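29/01/2018, dye bench

Cochineal batch 11 is out of the pot and it's gorgeous! Proper raspberry this time, no brown creeping in at all. Melati ground the bugs finer than last week and I held the bath at 110 F for the first hour before bringing it up (Dimas wanted it hotter, we argued, he's doing his own skein tomorrow).

- Wool: 18 g per skein, alum mordant, soaked overnight
- Water: 2000 ml, from the Brevthorpe rain barrel
- Cream of tartar: a pinch, need to weigh it next time

The second dip came out a soft pink that I love even more than the first. Keeping the bath for a third go with the silk scraps. Melati, please don't pour it out!!
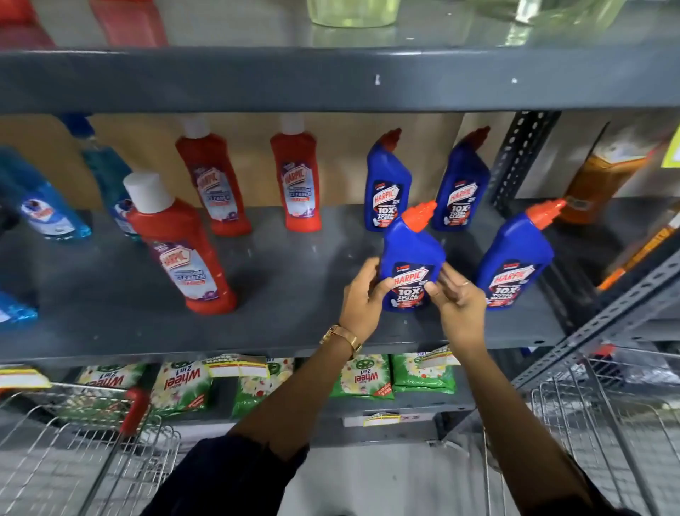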